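Work surface (household)

A work surface is a flat, level area, usually raised to waist height, on which household objects are set down, sorted, cleaned or put together. The term covers kitchen counters, utility tables, desk tops and loose boards laid over a frame. In everyday speech it is often shortened to "worktop" or "top." Wood is among the oldest materials used for the purpose and remains common in homes, schools and small workshops.

Materials

Pale wood is widely chosen for indoor surfaces. Small parts and dark tools show up well against it, and it reflects light into a room with few windows. Maple and birch are the usual light hardwoods, although softer woods are also used where the surface will not be cut on. Stone, metal and plastic surfaces are easier to wash but are louder when objects are put down on them.

The grain of a wooden top is seldom straight over its whole length. Fine tan lines may run in soft waves from one side to the other, with broader and lighter bands between them. A matte or satin finish is generally preferred to gloss, as it does not throw glare back at the person working. Small dark specks and faint gray smudges are ordinary features of a pale top.

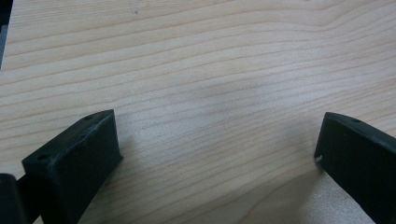 Care and cleaning

Light wood is wiped with a damp cloth along the grain and then dried. Standing water should be removed at once, particularly near joints and ends, where the finish is thinnest. Gray marks left by metal or rubber can often be lifted with mild soap. Marks that have passed through the finish must be sanded out and the area sealed again.

The Breson guide to household upkeep, long used in domestic science courses at Cundow, advises that an oiled top be treated again every 2 months in regular use. Varnished tops need less attention. The same guide recommends a border 10 inches deep along the front, kept free of stored items.

Objects placed on the surface

Household plastic goods make up a large share of what is handled on a work surface. Many are molded in plain white with rounded sides, which leave few corners for dirt to collect. A rim or lid section may meet the body at a faint seam, and a small tab may project at one side. Raised bands are also common on molded bodies.
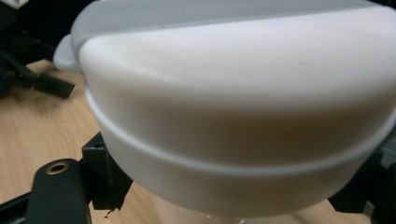

Goods of this kind are cleaned with warm water and a soft cloth. Seams and the underside of raised bands hold dust and are best reached with a small brush. Abrasive powders dull the plastic and should be avoided. Rounded objects are stored upright, away from the edge of the surface.

Use in teaching

The Pearce course in home management, first offered at Cundow, contains 17 lessons, the opening lesson being given over to clearing and wiping a table. A later version, known as the Roken course, extended the material to 29 lessons and added a section on the repair of scratched wood.

See also

Countertop
Cutting board
Housekeeping
Wood finishing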